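Dreltdale Guest House – Room Inspection, 13 Jan 2026
Inspector: Aatos Kauppinen
Smoke alarm: pass. Chirps like a budgie. 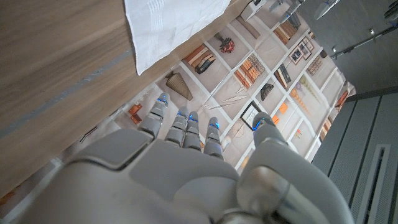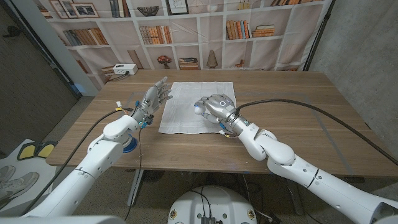
Fire door: closes by itself, given 4 minutes and some encouragement. Table: sturdy, and the white cloth on it is fine by me – candles on top of it are still banned, as Relu Stoica was told in May. Window latch: pass.
Heater: FAIL. Clearance is 40 cm and the label asks for 100.
Extinguisher: present, behind the ironing board. Move it.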